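HOUSEHOLD TEXTILES AND CARE
Unit 4 handout: Fiber, weave and what washing does to them

Bring this handout to the lab session. The reading for this unit is chapter 6 of the course packet, plus the care label chart from Unit 3.

1. Fiber content

Cotton takes up water easily and is stronger wet than dry. That is why it stands up to hot washes and hard scrubbing. It also wrinkles badly, as the bonds inside the fiber let go when wet and set again in whatever position the cloth dries.

Linen behaves much like cotton but is stiffer and has less give. Repeated sharp folding in the same place will eventually break linen fibers along the crease. Tablecloths stored for years should be refolded along different lines from time to time.

Wool has scales on the surface of each fiber. Heat, water and rubbing together make the scales lock, and the cloth felts. Felting cannot be undone. A wool blanket washed cool with very little movement will usually come through fine.

Polyester takes up almost no water. It dries fast and keeps its shape, but it holds on to oily soil and body odor. Heat above the recommended setting can fix wrinkles in place for good.

2. Weave

Plain weave: each crosswise yarn goes over one, under one. Firm, even, the same on both sides. Sheeting and muslin are the usual cases.

Twill: the yarns step over by one on each row and make a diagonal line. Twill drapes better than plain weave of the same weight and hides dirt well. Denim is a twill.

Satin: long floats on the face. Smooth, but the floats snag.

Terry: extra yarns are left as loops on one or both faces. The loops are what make a towel absorb. Fabric softener coats them and cuts down on how much water they pick up.

3. Shrinkage

Most shrinkage in cotton is relaxation shrinkage. The cloth was pulled tight at the mill, and the first washes let it go back. Expect more in the lengthwise direction than across.

To find the percentage, subtract the length after washing from the length before, divide by the length before, and multiply by 100. A piece that starts at 90 inches and loses 2 inches has shrunk 2.2 percent. Do the two directions separately and do not average them.

Measure only when the cloth is dry and has been laid out without stretching. Pulling the corners to get the wrinkles out will change your result. Smooth from the center outward with a flat hand.

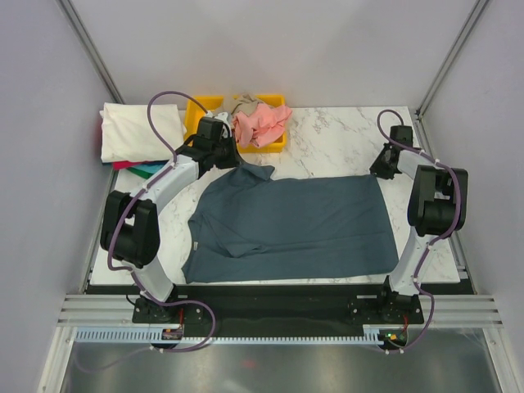

Diane Campbell
Instructor, Household Textiles and Care

Corners and edges left folded over are the commonest source of bad measurements in this unit. Open them out before you put the tape down, and take each length in three places: near both edges and through the middle. Write down all three.

4. For the lab session

Each pair needs a tape measure, a laundry marker and one piece of woven cotton that has never been washed. Work in Room 106. Mark your distances on the cloth before washing – marks made afterward are no use to us.

Normand Pelletier has the key to the supply cupboard if you run out of tape.

Lab sheets go in the tray by the door. Late sheets lose a grade.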